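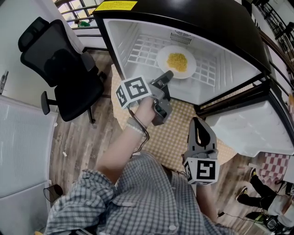
The Jodico with its door open and a plate of something yellow on the bottom.

Home Reviews Kitchen Small Spaces Contact
Search this site Go

Right, the mini fridge! I've been promising this one since July, and having now lived with it for 8 weeks I think I can be fair about it.

It's the little Jodico in white with a black top, and I bought it from Imonwood, who do a decent line in things for people with no room. I have no room. My kitchen in Ikthorpe is really a corridor with a sink, so the fridge lives on the floor on my yellow patterned mat (the mat was there first, and I'm not moving it).

First thing to say is that it takes a proper dinner plate. I can't tell you how pleased I was about this. My last one was a Rüegg, lovely looking, twice the fuss, and anything wider than a saucer had to go in at a tilt. With this you put the plate straight on the floor of the compartment and there's loads of headroom above it, so leftovers go in as they are and I've more or less stopped buying tubs.

Inside it's all bright white, with a pattern of little raised rectangles on the back wall and a small slotted vent near the top. Looks smart, wipes down less smartly. I had a curry incident in week 2 and ended up going round the rectangles with a cotton bud, which is not how I like to spend an evening.

The door has a shallow shelf moulded into it, and shallow is the word. Butter, yes, a jar of mustard, fine, but I wouldn't trust it with anything tall. The door opens to the right and wants a good bit of floor to swing over, so measure before you order.

There's also a bright yellow warning label on the front edge of the black top. I keep meaning to peel it off and I keep not doing it. The print is tiny anyway.

Noise: a low hum, a click at 2 in the morning now and then. I sleep through it, my sister didn't.

Would I buy it again? Yes, I would, mostly for the plate thing. If you want somewhere to stand a big bottle of milk, get something taller.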